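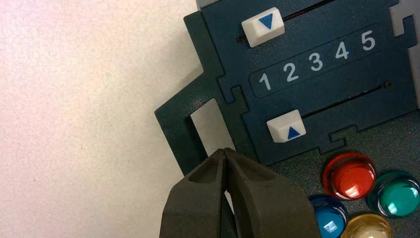
The panel, with the top slider near the 2 and 3 and the bottom one under the 1 and 2

Forum > Hobby & Bench > Test Boards and Trainers
Filed under: sliders, panels, stuck on something small

Charmaine Oosthuizen
I picked up one of these practice boards at the Khumalo swap meet in June, minus the manual, the box and any hint from the seller, who was already folding up his table. It has two white sliders with blue triangles, one pointing down at the numbers and one pointing up at them. There are round buttons lower down, including a red one I have pressed about 30 times with great confidence. Which slider do I read? They never agree, and my nephew says I'm "doing it wrong" without going into detail.

Tededis
Read both. The triangles point at the same row of numbers, so treat it as one scale with two markers. On the one at our club you set the top slider as the target and bring the bottom one to match it. Yours may be different, but try lining them both up on 3 and see if anything wakes up. Move them slowly. The knobs on ours got gritty after a year of people ramming them to 5, and a dry cotton swab along the slot fixed most of it — do not use oil, I used oil.

Kestesent
buttons first then sliders. or sliders first. i forget but one of them

Chalerm Kaewkla
Before you go further, check that it has power. I spent an evening at Tirness diagnosing a board very much like this and the battery door was empty. If it does have power, put both sliders at 1, switch it off and on, and then try what Tededis said. Leave the little screws by the slots alone until you've ruled out everything else. I took mine out to clean underneath, and one of them now lives in the carpet.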